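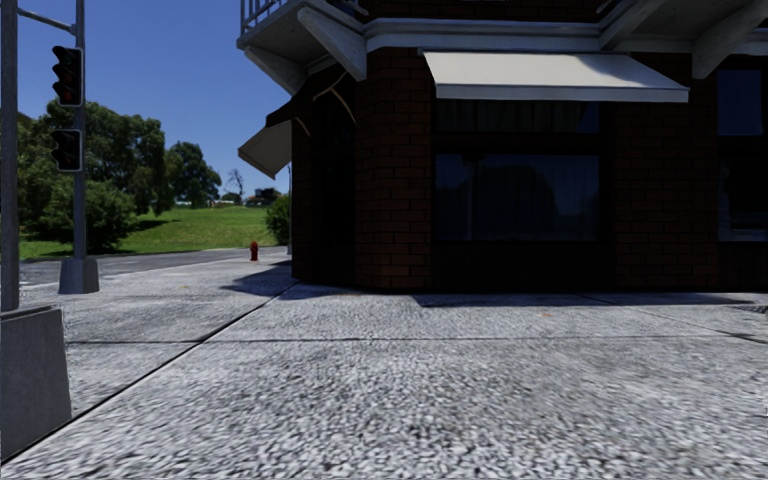 Breiter Gehweg an einer Straßenecke mit Ampel und Grünfläche, Computergrafik

4. Februar 2026
Von der Redaktion Arkier

Die Leute in Pratlow gehen zu Fuß, wenn man sie lässt, sagt Shanti Bajpai. Sie plant seit 18 Jahren Gehwege, die meiste Zeit im Büro Zoëga, und hat für die Stadt ein Konzept für den Stadtteil Ollness geschrieben. Wir haben sie in ihrem Büro getroffen.

Angefangen hat sie mit Straßenentwässerung. »Das war eine gute Schule«, sagt sie. »Wer einmal ein Quergefälle falsch geplant hat, vergisst das nicht mehr. Mit einem Rollator merkt man jedes Prozent.« Erst später habe sie verstanden, wie wenig in den Plänen von damals über Fußgänger stand. Die Fahrbahn war bis auf den Zentimeter bemessen, der Gehweg bekam den Rest.

Für das Konzept wurden 1.000 Fragebögen verschickt. Gefragt wurde nach Wegen zum Einkaufen, zur Haltestelle und zur Schule. Bajpai hatte viele Beschwerden über parkende Autos erwartet, und die kamen auch. Häufiger ging es aber um Bänke. »Eine Frau schrieb, sie kauft nur noch in dem Laden ein, zu dem es unterwegs zwei Sitzgelegenheiten gibt. Der andere ist näher und billiger. Sie schafft die Strecke nicht am Stück.«

Über Ampeln spricht sie ungern allgemein. Wartezeiten von 60 Sekunden seien an einer Hauptstraße vertretbar, an einer Nebenstraße ohne Verkehr gehe man dann eben bei Rot. Wichtiger ist ihr, dass die Grünzeit für langsame Menschen reicht. »Ich gehe jede Querung selbst ab, mit einer Einkaufstasche in jeder Hand. Das ist keine Wissenschaft — aber man sieht, wo es hakt.«

Beim Belag ist sie weniger streng als manche Kollegen. Naturstein sei schön und in der Altstadt auch richtig, solange die Fugen eng bleiben. Platten aus Beton seien leichter auszutauschen, wenn wieder jemand ein Kabel verlegt. In Ollness sei das zuletzt im Mai passiert. Der Flicken aus Asphalt liegt noch immer dort.

Und das Geld? Der Stadtteil hat für Bänke und abgesenkte Bordsteine zunächst 2.000 Euro bekommen. »Davon stellt man eine Bank auf, wenn das Fundament einfach ist«, sagt Bajpai. Über den nächsten Haushalt werde noch verhandelt, sie wolle dem nicht vorgreifen.

Selbst wohnt sie am anderen Ende der Stadt und geht eine halbe Stunde zur Arbeit. Bei Glatteis nimmt sie den Bus. Die Haltestelle in ihrer Straße hat kein Dach, einen Antrag dafür hat sie als Anwohnerin gestellt. Eine Antwort steht noch aus.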